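Grakura
Sobre nós

A Grakura é uma pequena produtora de concertos e reedições. Trabalhamos com bandas que já existiram, deixaram de existir e querem voltar a subir a um palco. Dito assim parece bonito. Na prática, a maior parte das propostas de reunião que nos chegam não devia sair do grupo de mensagens onde nasceu, e uma parte razoável do nosso trabalho consiste em explicar isso aos próprios músicos.

Começámos em Messina, quatro pessoas com empregos durante o dia e uma desconfiança partilhada em relação à palavra "histórico". Toda a digressão de regresso é histórica, todo o último concerto é o último até haver outro. Tínhamos comprado bilhetes para demasiadas noites dessas. Um vocalista original, três contratados, um ecrã com fotografias antigas e o preço de quem traz a formação completa.

Como escolhemos

Antes de falar de datas, pedimos um ensaio. Sem público, sem convidados, sem luzes. Queremos ouvir o repertório inteiro, incluindo as canções que ninguém pede. Se a banda só consegue tocar os dois êxitos, preferimos saber nessa tarde. Já aconteceu sairmos ao fim de vinte minutos e já aconteceu ficarmos até fecharem a sala.

Pedimos também, por escrito, quem está e quem não está na formação. O nome no cartaz é a parte mais cara de uma reunião e a mais mal explicada. Quando falta um membro fundador, o cartaz diz que falta, em letra que se leia sem óculos. Perdemos contratos por isso. Uma sala disse-nos que a informação "arrefecia as vendas", e provavelmente tinha razão. 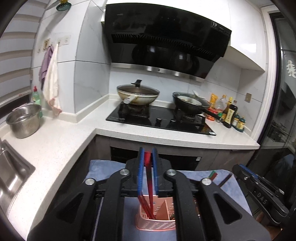 Noemi Mazza escreveu-nos que isto tudo lhe soa a moralismo de bilheteira: se as pessoas vão para cantar os refrões e voltam para casa contentes, que diferença faz quem está na bateria? É uma objeção justa e não temos uma resposta que a arrume de vez. Para muita gente não faz diferença nenhuma. Para quem pagou a pensar naquele baterista, faz. Continuamos a pôr os nomes no cartaz.

O que fizemos até agora

O primeiro regresso que produzimos foi o dos Flekoneck, numa sala com lugar para 300 pessoas. Venderam-se quase 70 bilhetes em pré-venda e passámos a semana a discutir se devíamos cancelar. Não cancelámos. A sala não encheu, o som da primeira parte foi mau e o segundo encore era desnecessário. A banda tocou melhor do que nos discos, o que também não é um elogio enorme para quem conhece os discos. Desde então fizeram mais oito concertos connosco e deixaram cair o encore.

Com os Tostden correu pior. Gravámos um disco ao vivo que nos parecia bom às duas da manhã e bastante menos bom na semana seguinte. O grupo quis regravar vozes em estúdio e chamar-lhe ao vivo na mesma. Recusámos, eles editaram-no por outra via e a relação ficou por ali. Contamos o episódio porque nos perguntam por ele em quase todas as entrevistas, e porque ainda não decidimos se fomos coerentes ou só teimosos.

Reedições

Editamos pouco. Um disco esgotado não é automaticamente um disco que faça falta, e as caixas de luxo com maquetes gravadas em cassete raramente se ouvem mais do que uma vez. Quando reeditamos, partimos das fitas, se existirem, e indicamos na contracapa quando não existem. Não fazemos edições numeradas nem vinil às cores. Perguntam-nos muito pelo vinil às cores.
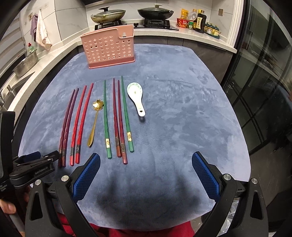 Pauzinhos e colheres sobre a mesa, junto ao cesto cor-de-rosa.

Dinheiro

As bandas recebem uma parte fixa combinada antes do primeiro ensaio e uma percentagem da porta. Não pedimos direitos sobre o catálogo antigo. Há produtoras maiores que oferecem adiantamentos melhores, e quando uma banda nos pergunta se deve aceitar, a resposta depende do que vem na página das cláusulas. Aconselhamos que a leiam com um advogado que não seja o nosso.

Também não vendemos encontros com os artistas. Quem quiser falar com eles pode esperar junto à banca dos discos, onde costumam aparecer depois de arrumar o material. Uns aparecem sempre, outros nunca.

Contactos

Lemos todas as propostas, mas demoramos. Em novembro demoramos mais, por causa do fecho das salas para a época seguinte. Enviem uma gravação recente, mesmo que feita com o telemóvel, e a lista de quem toca. Recortes de imprensa da altura não ajudam. Se a vossa banda nunca se separou, escrevam na mesma, embora seja menos a nossa área.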